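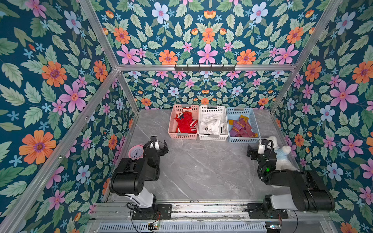
3.2 Pattern repeat and perceived enclosure

The second part of the study dealt with patterned wall coverings in small rooms. Earlier work on wall color and apparent room size has mostly used plain painted surfaces, and the few studies that include patterns tend to treat them as a single category. We separated two properties that are often confused: the size of the largest motif and the length of the vertical repeat. A paper can carry large flowers on a short repeat, or small flowers on a long one, and the two cases may not be judged alike.

Participants were recruited in Cultness and Clitarholm through notices in public libraries and adult education centers. After exclusions for incomplete responses, 142 participants remained. Each person rated twelve room views on a screen, in random order, and gave an estimate of floor area, an estimate of ceiling height, and a rating of enclosure on a seven-point scale. Room dimensions were the same in all views. Nine views were discarded across the sample when the page failed to load in full, which left 1695 usable ratings of enclosure.

Figure 2 shows dense floral wallpaper on adjoining walls, with a teal background and blossoms of different sizes. Papers in this class were coded as "dark ground, mixed motif." Coding was done by two of the authors working separately, and disagreements were settled by discussion.

Figure 2. Floral wallpaper above a gray marble-patterned floor.

Ground color had the strongest effect on rated enclosure. Rooms with a dark ground were rated as more enclosed than rooms with a light ground at every motif size. The effect of motif size was smaller and depended on the ground. With a light ground, larger motifs raised the enclosure rating; with a dark ground, the difference between small and large motifs was within the margin of error. Length of repeat had no effect on enclosure once motif size was entered in the model.

Estimates of floor area followed a different order. Participants tended to underestimate area in all conditions, and roughly 70 percent of them gave their lowest estimate to a room with pattern on all visible walls. Covering only one wall removed most of this error. Which wall was covered made little difference, although the far wall gave slightly lower estimates than either side wall.

Ceiling height was less sensitive to the manipulations. We had expected that a long vertical repeat would raise height estimates, as is commonly claimed in decorating manuals, including the Prondine handbook used in local trade courses. The data do not support this claim. The only reliable effect on height came from the presence of a horizontal border, which lowered the estimates in both ground conditions.

A subset of 41 participants repeated the task after four weeks. Enclosure ratings were stable over this interval, while area estimates were not. The low agreement for area suggests that the single estimates reported here should be read as group values and should not be used to predict individual responses.

Two limits apply to these results. First, all views were presented on screens owned by the participants, so that brightness and color could not be controlled. Dark grounds may have been affected more than light ones. Second, the set of papers was drawn from the Hou sample archive, in which floral and leaf designs are much more common than geometric ones. The geometric papers were too few for separate analysis and were pooled with the plain controls in a secondary model, with no change in the direction of any effect.

3.3 Effects of furniture density

The third part used the same room dimensions with three levels of furnishing.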